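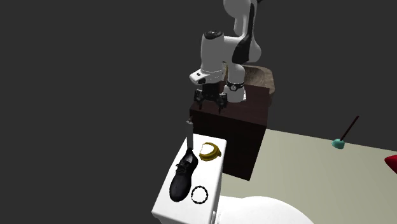
White tabletop with arm and dark brown pedestal.

Renting a Table at the Sutar Street Craft Market: Frequently Asked Questions

How much does a table cost?
A full table is $102 for the season, which runs from June through the last market in the fall. We do not rent by the day.

How do I apply?
Fill out the form at the Cladamero office or ask for one by mail. Applications for the fall waiting list close 2021-08-01. Hermine Eberhard reads them in the order they arrive.

Can I share a table?
Yes. Two sellers may share, but both names must be on the form and one person pays the full fee.

What can I sell?
Anything you made yourself. Resold goods are not allowed. Food needs a county permit - bring a copy on your first day.

When can I set up?
The gate on Tejada Lane opens at 7 a.m. Cars must be out of the lot by 8:30. You can unload at the curb after that, but you will have to carry everything in.

Is there electricity?
Only at the five tables along the north wall. Ask for one on your form. Extension cords may not cross the aisle.

What happens if it rains?
The market stays open. We close for lightning or high wind, and fees are not refunded for those days.

Who do I call about a lost item?
Cledwyn Craddock at the front desk, extension 281. Items are kept until the end of the season.

Related pages
Map and parking
Seller rules
Gromero Hall winter market
Past sellers

This site uses cookies. By continuing to browse, you agree to our use of cookies.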